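Seit August schlucke ich nichts mehr, was mir Layug ins Postfach legt. Vier Mails in einer Woche, jede mit einem anderen Mangel, den ich angeblich habe. Zuerst war es Magnesium, dann Zink, dann irgendwas mit Pilzen.

Beworben wird das Ganze mit einer Studie aus Didham, 22 Teilnehmer, keine Kontrollgruppe, jedenfalls finde ich keine. Auf der Startseite werden daraus 2.762 »zufriedene Anwender«. Wer die befragt hat, steht nirgends.
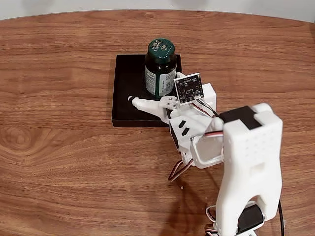 Meine Hausärztin hat übrigens nur gefragt, ob ich genug esse. Ja, tue ich. Damit war das Thema für sie erledigt und für mich eigentlich auch.

Nornmont macht es kaum besser, da heißt das Abo eben »Begleitung« und lässt sich nur per Brief kündigen. Ich habe gekündigt. Eine Bestätigung habe ich bis heute nicht, dafür einen Gutschein für Neukunden.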